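Uveck Student Manipulation Project: Frequently Asked Questions

Who can join?
Any enrolled student. No robotics background is required, but new members complete a safety briefing and two supervised recording sessions before working alone.

What does the project do?
Members record tabletop tasks with hand-held grippers. The recordings are used to train a policy, which is then tested on the club's arm in July.

How many recordings are there so far?
2,225 as of February 20, 2025. Of these, 1,359 passed review. Most rejects were lost to marker tracking – usually a cube turned away from the camera for too long.

How long is a session?
Roughly 40 minutes, including calibration. Log the start time on the sheet by the door.

Which objects are used?
Household items that fit on the table: small cards, boxes, remote controls, a clothes iron. Appliances stay unplugged. New objects need approval from Mali Morris.

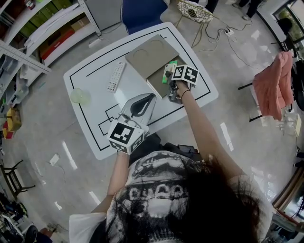
Can I repeat a task if I make a mistake?
Stop the recording, mark it as failed and start a new one. Do not delete the failed file – Joscha Reinholz sorts those during review.

Is there a fee?
Membership is free. Lost or broken marker cubes are replaced from club stock; report them to Palesa Visser the same day.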